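How to Descale an Electric Kettle

Tuesday, April 21, 2020

If your kettle has a white crust on the bottom, or you find flakes floating in your tea, you have limescale. It comes from minerals in hard water. It won't hurt you, but it slows down boiling and makes drinks taste chalky. Cleaning it off takes less than an hour, and most of that is waiting.

What you need

White vinegar or citric acid powder
Water
A soft sponge or bottle brush
An old toothbrush for the spout

Before you start

Unplug the kettle and take it off its base. Let it cool all the way. Check the manual if you still have it. A few makers, Altow among them, ask you not to use vinegar on their painted kettles, so use citric acid for those.
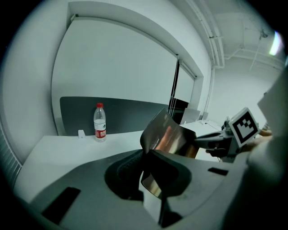

Vinegar method

1. Pour in 700 ml of water and the same amount of white vinegar. If your kettle is smaller than that, use equal parts and stop at the max line.

2. Put the kettle back on its base and bring it to a boil. Stay close by. Vinegar foams more than plain water does and can spit out of the spout. Open a window if the smell bothers you.

3. Switch it off, unplug it, and leave it for 30 minutes. For heavy scale, leave it for an hour.

4. Pour the liquid down the sink. Wipe the inside with the sponge. Anything still stuck should come away with light rubbing. Don't use steel wool, even on a steel kettle.

5. Fill with fresh water, boil, and pour it out. Do this at least twice. If you can still smell vinegar, do it again.

Citric acid method

This one has almost no smell and is the one I use at home. Fill the kettle with 900 ml of water and bring it to a boil. Unplug it, then add 2 tablespoons of citric acid a little at a time. It will fizz. Leave it for 20 minutes, pour it out, and rinse well. Boil one full kettle of fresh water and throw that away too.
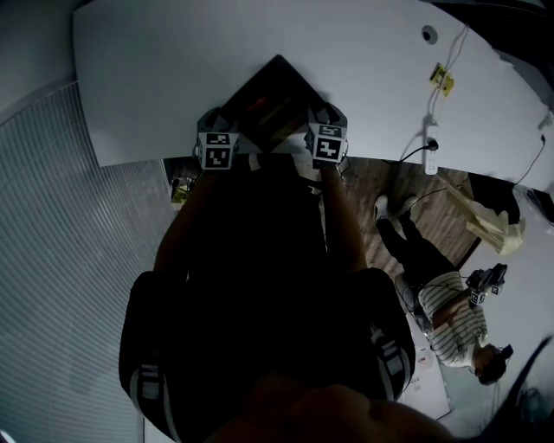

Cleaning the spout filter

Many kettles have a small mesh filter behind the spout. On the Jistex models it slides straight up. On others you press a tab from the inside. Soak it in a cup of warm vinegar for ten minutes, brush both sides with the toothbrush, rinse, and click it back in. If the mesh has a hole, buy a new one.

How often to do it

With hard water, once a month. With soft water, two or three times a year is enough. We moved to Mendoza Street in February and the water is much harder on that side of town, so I went from four times a year to monthly.

Emptying the kettle at night slows the buildup. So does boiling only what you need.

Common questions

Can I use lemon juice? Yes, but it takes a lot of lemons. Bottled juice works the same.

Can I use baking soda? It won't dissolve scale. Save it for stains on the outside.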